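Support > Guides > Countertops & Surfaces

Prirneo Stone Care Kit: Set-Up and First Use

Section 3. Cleaning and sealing a marble countertop

Read this section all the way through before you open either bottle. The work itself takes most of a morning, and the counter can't be used until the next day.

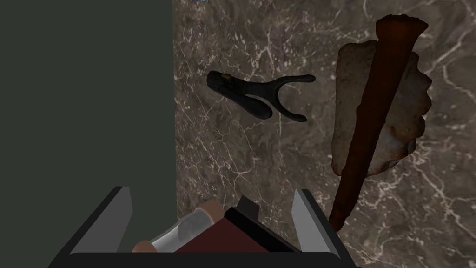
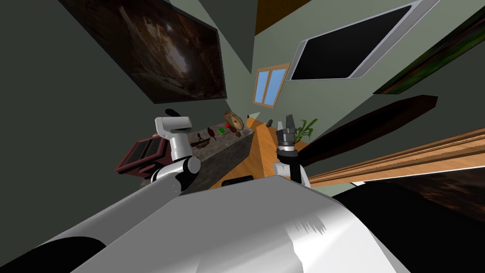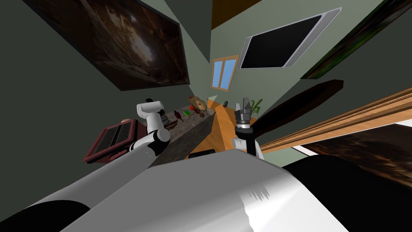 3.1 Before you start

The kit contains one bottle of Prirneo Stone Wash, one bottle of Voren penetrating sealer, two applicator pads, four lint-free cloths, a roll of low-tack tape and a pair of gloves. Check the caps on both bottles. If a seal is broken, don't use the bottle. Contact the store where you bought the kit.

You will also need:

- a bucket of warm water
- a plastic scraper or an old plastic card
- a timer or a phone
- a trash bag for used cloths

One bottle of sealer covers 30 square feet of polished marble with two coats. Honed marble takes up more, so buy a second bottle if your counter is honed and close to that size. Don't stretch the sealer by adding water.

Note: The sealer in this kit is for natural stone. It will not soak into quartz composite, laminate or solid surface, and it leaves a sticky film on all of them. If you don't know what your counter is made of, do the drop test in 3.2 first.

3.2 The drop test

This test shows whether the stone needs sealing at all.

1. Choose a spot that gets regular use, away from the sink.
2. Wipe the spot clean and let it dry for an hour.
3. Put a spoonful of plain water on it and leave it for 10 minutes.
4. Blot the water with a paper towel and look at the spot from a low angle.

If the stone has darkened, it is taking in water and should be sealed. The dark mark will fade as it dries. If there is no change, wait and test again in June or whenever you do your yearly cleaning. Sealing stone that doesn't need it leaves haze.

Brown and other dark marbles can be hard to read in this test. Use a flashlight held almost flat to the surface and compare the spot with the dry stone next to it.

3.3 Cleaning

1. Take everything off the counter, including small appliances and anything that leans against the wall.
2. Scrape off dried food with the plastic scraper. Don't use a razor blade on polished marble.
3. Mix one capful of Stone Wash into the bucket of warm water.
4. Wash the counter with a well-wrung cloth, working from the back edge to the front. Change the water when it turns cloudy.
5. Go over the counter again with clean water and a fresh cloth.
6. Dry it by hand. Water left to dry on its own can leave mineral spots.
7. Leave the counter bare overnight.

CAUTION: Never use vinegar, lemon juice, bathroom cleaner or any descaler on marble. Acid eats the polish and leaves dull marks called etching. Sealer does not protect against etching and will not repair it.

Step 7 gets skipped more than any other. Moisture trapped under the sealer shows up later as cloudy patches, and the only fix is to strip the sealer and start over. In a damp room, or if the temperature is below 60 degrees, allow a second night.

3.4 Applying the sealer

Open a window. The sealer has a mild solvent smell that clears in a few hours. Put out pilot lights and keep children and pets out of the room.

1. Tape off the backsplash, the sink rim and any painted or wooden trim that touches the stone.
2. Put on the gloves.
3. Shake the bottle for a full minute.
4. Test the sealer on a hidden area, such as behind the toaster. Let it sit for five minutes, wipe it off, and check the color after an hour.
5. If you are happy with the color, pour a small pool of sealer on the stone and spread it with a pad. Work on an area no larger than you can reach without moving your feet.
6. Keep the area evenly wet for five minutes. Add a little more where it soaks in quickly. Veins and small natural cracks often take more than the stone on either side of them.
7. Wipe off all the extra with a dry cloth, then buff with a second cloth until your hand slides without dragging.
8. Move to the next area, overlapping the last one by two or three inches.
9. Wait one hour, then put on the second coat the same way.
10. Pull the tape while the second coat is still fresh — it can lift dried sealer if you leave it on.

CAUTION: Don't let sealer dry on the surface. If it becomes tacky before you wipe it, wet a pad with fresh sealer, rub the area for a few seconds and wipe it off right away.

CAUTION: Cloths soaked with sealer can heat up and catch fire if they are left in a pile. Spread them flat outdoors until they are fully dry, then put them in the trash.

3.5 Curing

Keep water off the counter for 24 hours. Light use is fine after that, but wipe up oil, wine and coffee quickly for the first three days. Don't set hot pans straight on the stone at any time — use a trivet.

3.6 If something goes wrong

Streaks or haze: Buff with a dry cloth. If that doesn't work, use a small amount of fresh sealer on a pad and wipe it off at once.

Dark patch that won't fade: Wait a week. If it is still there, the stone may be holding oil. See Section 5, Poultices.

Sealer on the faucet or sink: Wipe with mineral spirits on a cloth, keeping it off the marble.

Section 3 revised April 24, 2019, by Hạnh Tạ. Replaces part sheet 97. For refill bottles, order item 123 from Surnham.

Next: Section 4, Daily care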